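Belska app - step counts way off after the January update?

kneesup413
Anyone else using Belska for knee rehab? My clinic set me up with it after surgery. Since the update my walking sessions come out short. I did the full loop by my house and got 144 steps. It used to log the whole thing.

Wattimena
Same on my phone. Turn off battery saver and restart it. Fixed mine.

kneesup413
Battery saver was already off.

catix_user
I gave up on Belska and moved to Catix. You type in your own exercises and pain score and it draws the chart. No sensors to go wrong.

Wattimena
That's just a diary though. My PT wants the gait numbers, and she can't get those from what I type in.

catix_user
Mine never looked at the gait numbers. She asked how the stairs were going.

old_hip_7
Depends on the clinic. Mine uses Clurnetti and they check the symmetry score every visit. For the short sessions, check where you carry the phone. Belska wants it in a front pocket now. I had mine in a jacket and lost half of every walk. 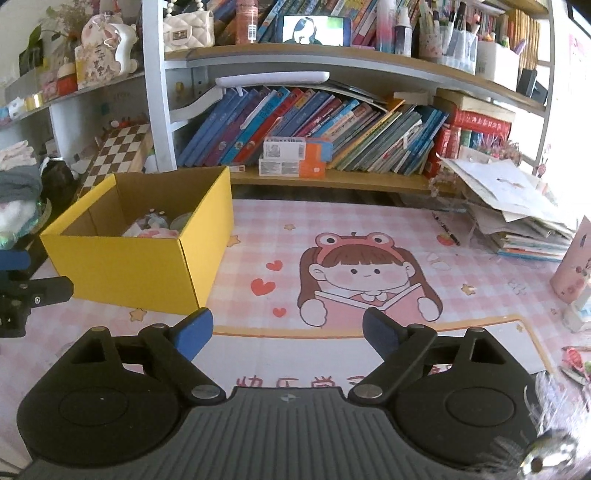
Also go into settings and run the calibration walk again. The update wiped mine and there was no message about it. Takes 3 minutes on flat ground.

kneesup413
It was in my jacket. Will redo the calibration tonight and try the front pocket.

catix_user
Still seems like a lot of work for a step count.

Wattimena
It's not only a step count - but fine, use what you like.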